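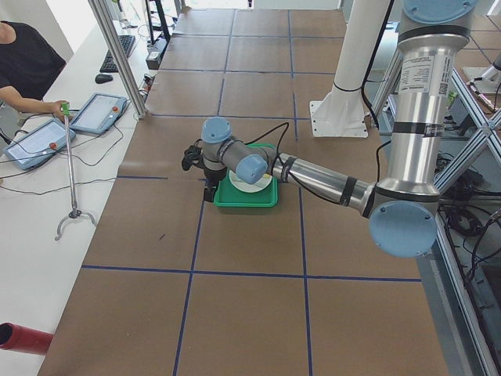
Noltavura has spent since February teaching a robot arm to clear up after lunch. The firm wants a machine that can pick up a plate, a cup or a tray wherever it has been left, and its engineers decided early on that they would not write rules for each case. They would collect examples and let the software learn from those. The table is covered in brown paper and marked out in squares with dark blue tape, and each square is a starting place. A tray with a plate on it goes into one of them, an operator guides the arm through the job, and the arm's movements are saved along with the video. Then the tray goes into another square and the whole thing is done again.

Home > Features > Machines at Work

Reading time: 2 minutes

One run of this sort is called an episode. A good day at the Sayce workshop produces roughly 200, and a bad one 70. Most of the lost time goes on resetting the table and on throwing out episodes where the operator hesitated or knocked something. The team used to keep those. The arm learned to hesitate too, stopping just short of the plate for a second or more before closing its fingers.

The first full set, named Mikier, had 538 episodes, nearly all recorded with the tray near the middle. The trained arm did well there and badly everywhere else. Towards the far end of the table it would reach for a spot where the tray had been in training and close on nothing. Taping out the squares was the answer. A printed list now tells operators which one to use next, as people left to choose for themselves kept going back to the same few.

The second set, Billitz, is smaller, at 203 episodes, but spread over the whole table. Noltavura says the arm trained on it drops fewer plates, though it still struggles when two are stacked. Cups come next. Operators have asked for shorter shifts before that starts, and the recording sessions will now finish at three in the afternoon.

Print this article | E-mail this article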